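What changes at the packing table
Speaker notes, Lindholm session, after-lunch slot

Slide 1. Title

Say name and where I work. I run the mixed-box floor at Gratuser, in Ganham. We pack assorted snack boxes: many small bags of different shapes, one carton, one lid. I started on the tables myself and moved to scheduling later.

Say up front that I am not an engineer. Technical questions can go to the Aller people after the session. I can answer questions about shifts, pay grades, sore wrists and what people say in the break room.

Slide 2. The floor before

Single-product boxes have been filled by machine for a long time. Same bag, same way up, same place. Mixed boxes stayed with people. On a full shift we send out 2000 of them.

Explain what a packer does, because half the room will think it is dropping bags in a box. You look at what is in the tray. You put the firm bags against the walls and the soft ones in the gaps. If a bag has air in it you press it a little and let it settle. If a corner sticks up over the edge you turn the bag, and sometimes you take out the one under it and start that side again. A good packer does this while talking about something else.

A new hire takes a few weeks to stop fighting the flaps.

Slide 3. What we bought

Aller Line, 2 arms, one station. It went in during January. It does the first layer of the mixed box and passes the carton along to a person who finishes it and closes it.

Be clear that it does not do the whole box. The brochure version of this talk would skip that part.

Point out where the arm's skill comes from. People pack boxes while holding grippers in their own hands, squeezing the jaws open and shut, and the movement is recorded. The arm learns from many of those recordings. So packing skill is still the raw material. This is the part of the talk I want people to remember, so go slowly.

Slide 4. Teaching work 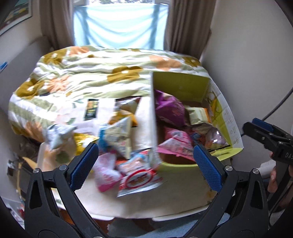 Illia Prokopenko told me that the first week with the grippers felt like learning to write with the wrong hand. He said he had never thought about how he picked up a bag until he had to do it with two flat pads, and that he got annoyed at how much his fingers had been doing without him. By the second week he had stopped trying to copy his old way and found a new one, pinching near the seam where the bag is stiffest. He also said, and he asked me to repeat this, that he wanted his name on the training record and wanted to know who else would be using it.

Stop there for a moment. Then say what we did about it, which was not enough at first. We had a consent form that covered video. It did not say anything about hand movement, and it did not say whether the recordings could be used at another site. We rewrote it. The new one names the sites. A packer can say no to teaching work and stay on the tables at the same grade.

Somebody will ask about pay. Teaching hours are paid one grade up. We argued over whether that should hold when a person goes back to packing the next day. It does not, and people are still unhappy about it. Don't soften this.

Slide 5. What counts as a good demonstration

We got this wrong too. Our supervisors told people to be neat. They lined up the bags before they began, all facing the same way, and put them in one after another. The recordings looked very tidy and the arm trained on them was useless as soon as a tray came in the way trays come in.

The packers had said this would happen. They said it in the break room and not in the meeting, so it took us longer than it should have. We now have a packer in the meeting where the teaching plan is written. Rotating seat, paid time.

What they asked for:

Leave the pile as it lands.
Leave other stuff on the table if it would be there anyway.
If you miss a grab, keep going and grab again. Don't restart.
Stop when your hand is tired, and write down that you stopped for that.

The last one came from the night shift. The gripper handle makes you squeeze for every pick, and squeezing all day is worse than packing all day. The limit now is 90 minutes of teaching, then something else. Two people share a teaching shift so that one is always off the grippers.

Slide 6. Why bags are hard 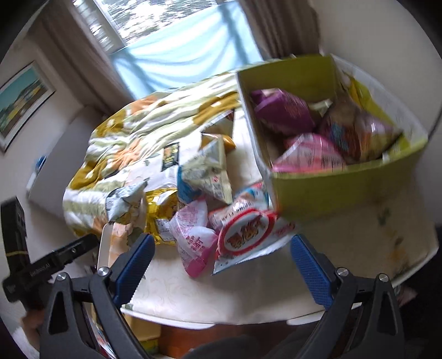
Mixed goods are where the arm still needs a person next to it. A carton of tins is a geometry problem. Bags bend, shift when you touch the one beside them, and hide each other. Go to the middle of the table here and look at the pink and white packets, where one overlaps the other at the front. A person reads that overlap right away and takes the top one. The arm often closes on both, lifts, and loses one halfway. Then there is the shiny gold-yellow packet to the left of them. Foil throws light back at the camera, and for a while our station treated foil bags as if they had holes in them. The pointed, pyramid kind has its own trouble: a pad finds the slope and slides off. When I show this to packers they start telling me which one they would take first, and they mostly don't agree with each other.

If there is time, ask the room which one they would take first. If there isn't, move on.

Slide 7. Jobs, in plain terms

Say it without dressing it up. Nobody was let go when the station went in. We did not replace everyone who left, either. So there are fewer people on the mixed tables than there were, and the ones who remain do more finishing and more fixing.

Finishing is harder work per box than packing was. The easy first layer used to be a rest. You could do it without looking. Now the person gets the carton when it is already partly full and has to solve whatever is left, box after box. People told us they went home more tired in the head and less tired in the back. Some like the trade. Some asked to move to shipping.

We changed the rotation because of this. Finishing, then flat-folding cartons, then finishing again. Output went down slightly and management accepted it after some discussion. I was in that discussion and it was not a pleasant one.

Older packers: several were sure they would be bad at the grippers. Most were fine. They are patient, and their recordings hold up well, since they don't rush the release. Let go too fast and the bag flips.

Slide 8. Things I would do differently

Bring the packers in before the station is ordered.
Settle the recording form before the first recording.
Put the finishing job on trial with real people for a full shift. We tried it for an hour and called it fine.
Give the stop button to whoever is nearest. At first it belonged to the line lead, who was usually at the other end of the hall.
Tell people what the next station is, even when the answer is that it has not been decided.

On the last point: there is a plan to try the lid next. I have told the floor. They had already guessed from the tape marks on the ground.

Slide 9. Questions

Likely ones, with short answers.

Is it faster? On single-product boxes, yes. On mixed boxes the station and the finisher together keep about the same pace as a good packer. It is steadier late in the shift.

Who owns the recordings? Gratuser does. The packers' representative has a right to see the list of where they are used. Illia has asked to see it and he has seen it.

What does the person do when the arm stops? Presses clear, takes out the bag it is stuck on, presses start. If it stops again on the same carton, pack that one by hand and mark it.

Would I buy it again? Yes, with the form and the rotation in place first.

Handout is on the table by the door. It has the rotation chart and the consent form, both free to copy. Give back the clicker.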